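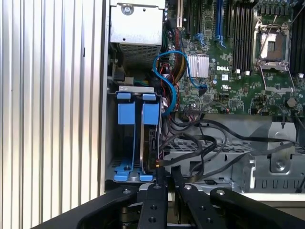

The reporting party states that the bilge pump on the yacht Grukura now runs every 40 minutes at the mooring, where it previously ran once or twice a day, and asks whether the vessel may remain afloat until the October lift-out.

Status: Closed
Category: Hull and through-hull fittings
Berth: Buver Basin, outer pontoon
Handled by: Fliltovell Marine Service Desk

Initial assessment
The owner was asked to confirm whether the water was fresh or salt. A sample from the sump was reported as salt. The owner was instructed to close all seacocks, dry the bilge with a sponge, and record the water level each hour. The vessel was permitted to remain afloat on condition that shore power stayed connected and that the high-water alarm was tested before the owner left the berth.

Entry, 09:15
All seacocks closed. The bilge remained dry for 2 hours. The galley inlet, engine inlet and cockpit drains were then opened one at a time. No water entered through the galley inlet or the cockpit drains. With the engine inlet open, a steady drip was seen at the hose tail below the strainer.

Entry, 11:40
Both hose clamps at the strainer were removed. The lower clamp had rusted through on its underside. The hose had hardened and showed a split at the end, running under the clamp. A temporary repair was declined by this office, as the fitting is below the waterline. The engine inlet was closed and tagged, and the owner was advised not to start the engine.

Entry, 14:05
Replacement hose was requested from the Santoso chandlery. The first length supplied was of the wrong inside diameter and was returned. The correct hose was received the same afternoon and fitted with two new stainless clamps at each end. The strainer gasket was replaced at the same time, although it had not been reported as faulty.

Entry, 17:30
Engine inlet opened. No drip at rest. The engine was run at the berth under light load and the hose tail remained dry. The stern gland was inspected during the same test and found to be within normal limits. The engine hour meter read 400 at the end of the test.

Follow-up
The pump counter was reset to zero at the close of work. The previous reading was 128. The owner reported the next morning that the counter had not moved overnight.

Resolution
Leak traced to the engine raw-water inlet hose. Hose, clamps and gasket replaced. The restriction on leaving the berth is withdrawn. The remaining inlet hoses are of the same age and are to be replaced at the October lift-out. Any further cycling of the pump before that time should be reported under this ticket, which will be reopened without charge.

Fliltovell Marine Service Desk | Contact the berthing office | Copyright Fliltovell. All rights reserved. | Back to top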